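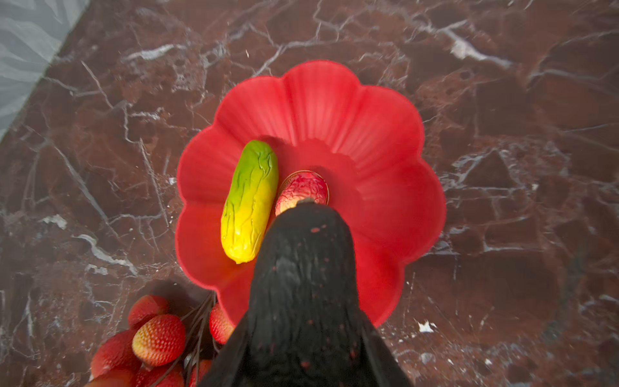
Planning software at Kistport: notes from a visit

In March 2021 I spent an afternoon at the Kistport lab, where Candela Bravo leads the planning group. Her team writes Brelix, a control stack for two-arm tables. Play fruit on dark marble is hard on the perception side. The stone is glossy and full of pale veins, and early versions kept marking the veins as object edges.

Bravo took me through the planner on her laptop. It samples 1000 candidate grasps and drops any that would bring the two arms too close together. The survivors go to the controller, which runs at 50 Hz. A replan takes 220 milliseconds, and she wants that lower by April.

Both arms are mounted on the front rail and share the red flower-shaped plate, so most of the planner's work is deciding which one gets the middle of the table. 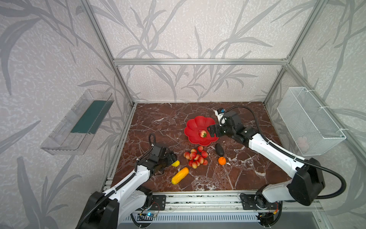
Getting there

Visits are by email request. Parking is behind the building.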